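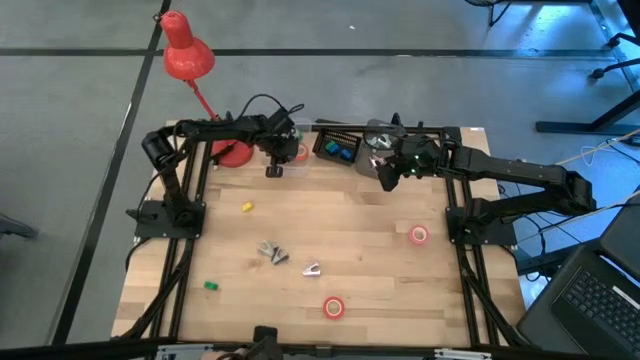 Flindden Opens Registration for Sorting Workshops in Ginholm

GINHOLM, 8/25/26 – Flindden, a small company which helps offices and schools to keep their supplies in order, today opened registration for its new series of sorting workshops.

The series has the name "One Table" and it is made for people whose drawers are full of clips, tape and other small items. Each participant works at a table with a few open containers at the far side. Clips go in one container, tape in another, and blocks and similar pieces in a basket. The middle of the table stays free for the work.

"Many people buy the boxes first and then ask what to put inside," said Esmaeil Rashti, founder of Flindden. "We ask them to bring the small things first. After that it is easier to see which containers they need, and often they have them already at home."

The method was tested in March with the staff of Jalali, a stationery shop in Ginholm, where 800 small articles were sorted again and got a new place. The shop continues to use the same system at its counter.

Each workshop has 30 places. The series has space for 200 participants in total. Clear and perforated containers can be borrowed during the session, and participants receive a printed guide, prepared together with the design studio Irna.

Registration is open at the Flindden office in Ginholm. Schools that wish to book a complete session are asked to contact the office directly.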